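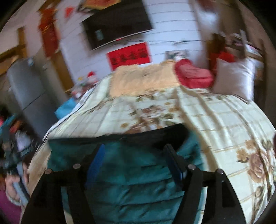
Gripper view over the teal quilted item, both finger pads apart

Support > Hand-held grippers > Ticket 582

Overview Tickets Parts Log in

Finger pads not meeting squarely after pad change
Opened by: Po-yen Fung
Assigned to: Igor Ostrowski
Status: closed

Po-yen Fung: Left pad touches first when closing on thick fabric. Started after I changed both pads. Bolts on both arms feel tight.

Igor Ostrowski: Loosen the left pad, push it back against its stop and retighten. Then close the fingers with nothing between them and look for a gap at the tips.

Po-yen Fung: Done. Pad was sitting proud – some old glue behind it. Cleaned off, refitted. Tips meet now. Ran 200 closes, no change.

Igor Ostrowski: Good. Redo the zero before you record again. Closed 2026-07-07.

Related tickets
Zero drifts after pad change
Trigger slow to return
Ordering Gradix pads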